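Reading time: 2 minutes

Have you ever wondered how a houseplant gets a drink? It can't walk over to the faucet like you can, so it waits for someone to bring the water along, and then its roots – those thin little threads down in the soil – soak it up and pass it along the stems, all the way out to the very last leaf.

A watering can with a long, slender spout is a lovely helper for this, especially when a plant is as bushy as this one!
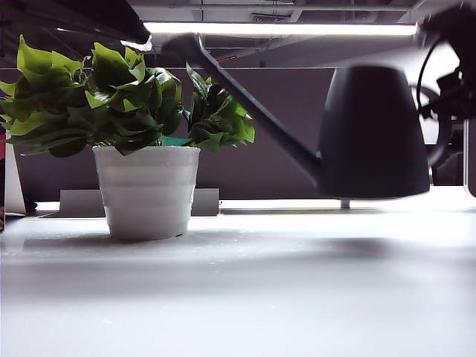 Osian Ellis wants to know if you can just pour the water over the top of the leaves, the way rain does. Well, Osian, a little splash won't hurt most plants, but the roots do the real drinking, so tuck the spout in under the leaves and pour slowly onto the soil.

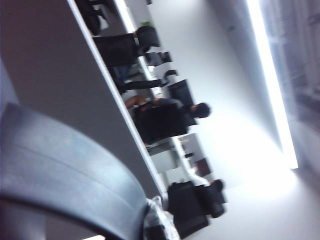 Plants can live in all kinds of rooms, as long as there is enough light for them to make their food. Bedrooms, classrooms and kitchens can all be good homes. So can a room where people sit and work, with a bit of green poking up above a black chair and a desk close by. If you have a plant at home, try poking a finger into its soil on Monday – if it feels dry, go and fetch the can!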